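Food Safety Basics – Session 4 handout
Eggs: buying, storing, cooking

E. Pumphrey. Revised Jun 7, 2026. Bring this with you, we start from section 2.

1. What's in the shell

Shell – mostly calcium carbonate, full of tiny pores. Moisture and gas go out, smells and bacteria can get in. Outer coating (the bloom or cuticle) slows this down. Washing takes most of it off.

Two membranes under the shell. Air cell at the blunt end, gets bigger as the egg ages. Hence the float test – old eggs ride high. Tells you age, NOT safety. People mix these up on the quiz every single year.

Shell color = breed of hen. No difference in nutrition, no difference in safety. Yolk color = feed.

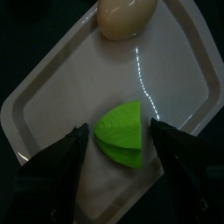
2. Salmonella, short version

Two routes. (a) Outside – droppings on the shell. (b) Inside – hen is infected, egg is contaminated before the shell even forms. Clean, uncracked shell rules out neither one completely.

Growth is slow in the cold, fast at room temp. So the whole game is time and temperature. See chart from session 2.

3. Storage

– Refrigerate at 40 F or below. Once they've been cold, keep them cold. A cold egg left out sweats, and water on the shell helps bacteria move thru the pores.
– Keep in the carton, main body of the fridge. Door is too warm, opens all day.
– Blunt end up.
– Don't wash store eggs again.
– Cracked at the store: leave it. Cracked on the way home: into a clean covered container, fridge, use within 2 days.
– Hard-boiled: one week, fridge, peeled or not.

4. Cooking

Fried, poached, boiled – white and yolk both firm. Egg dishes (quiche, strata, casseroles) to 160 F in the center. Use the thermometer, don't guess from the top.

Raw or runny recipes (mayo, mousse, Caesar, some icings): pasteurized eggs. No exceptions for kids, older adults, pregnant customers or anyone with a weak immune system.

Pooling – cracking a lot of eggs into one bowl. One bad egg and teh whole batch is bad. Crack small amounts, cook right away, new bowl each time.

5. Case for discussion

Parkoletti Catering, brunch for 31. Hollandaise made at opening, held warm on the back of the stove until the last table. List every point where it went wrong. Eifion has the full write-up if you missed it.

Read before next time: Rees, ch. 20. Quiz covers 1 thru 4 only.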